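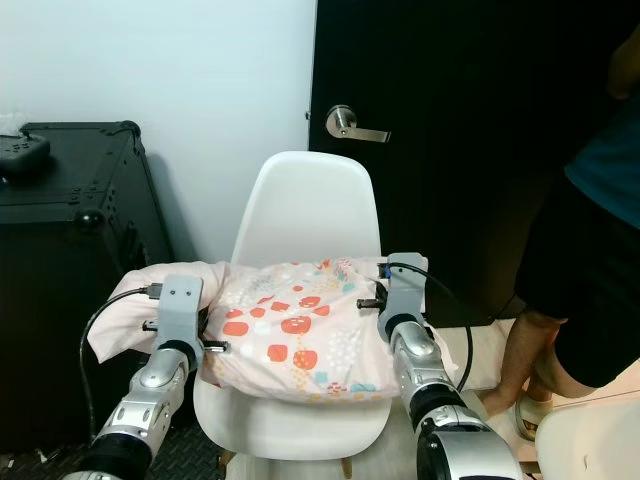 Two-arm cloth policy drifts apart at the lift, is it my action chunking?

Posted in Control and Planning by rallcombe_bench, January 3, 2023

Hi all, and thanks in advance for reading, I know I go on a bit. We're running two arms on a pillow in a pillowcase that sits on a white plastic chair. Each arm takes a side, and then the pair of them are meant to lift together and keep the same distance between the grippers. The policy is trained in Codik on 142 teleoperated episodes and it runs through the Suvbridge driver, with actions predicted in chunks of 30 steps.

The grasp itself is lovely. My trouble is the moment after, when the left arm starts up a touch before the right and the fabric gets pulled tight between them. If I shorten the chunk the timing gets better, but then both arms get the jitters and I don't like the sound the wrists make. I've read the Suvbridge docs from one end to the other and I'm still none the wiser. Has anybody been through this?

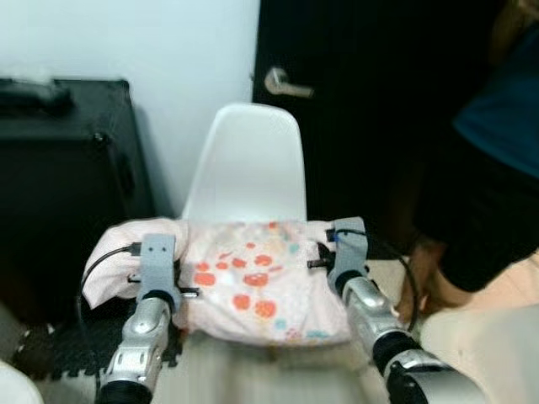

Should both arms share one clock, or is it fine to let each driver keep its own?

Share one. Let a single process stamp the commands for both arms and send them out in the same cycle. With two clocks the drivers can slip against each other a little at a time, and you won't notice until the arms are joined by something that doesn't stretch.

inga_fan_club

I had very nearly the same thing last winter, so you have my sympathy! Before you touch the chunk length, plot the commanded and measured joint positions for both arms on the same graph. Mine showed the commands leaving together and one arm lagging, and I'd spent weeks blaming the network. If yours look like that, check whether the smoothing filter is set the same on both sides. Suvbridge keeps a separate config file for each arm, and I had changed one and forgotten the other.

If the commands themselves are out of step, then I'd look at how you join one chunk to the next. Keep predicting 30 steps, but run only the first part, then predict again and blend the overlap. That took most of the jitter out for me, and I could replan a good deal more often. Do go gently with the blending, as too much of it makes the arms slow to let go.

softgoods_steve_no_more

Try Inga instead of Codik. Worked for me.

plainweave

I wouldn't swap tools yet. What I would do is look through your wrist views just before the lift and see what the policy has to go on. When cloth fills the whole picture there isn't much in it to tell the network how far up the arm has come, and it will lean on joint readings or on the head camera. Make sure those are both going in, and that they're lined up in time with the wrist images. Ours were 2 steps late and it made a real mess of the handover from grasp to lift. 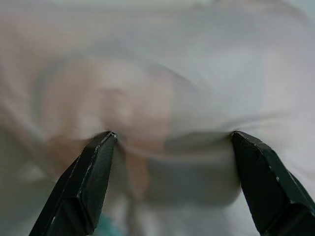 Wrist view with the fingers open and white fabric close in front.

I'd also record another 3 short sessions of nothing but the lift, done slowly, and mix them in with what you've got. Let us know how the plots come out, and post the config files for both arms if you're able.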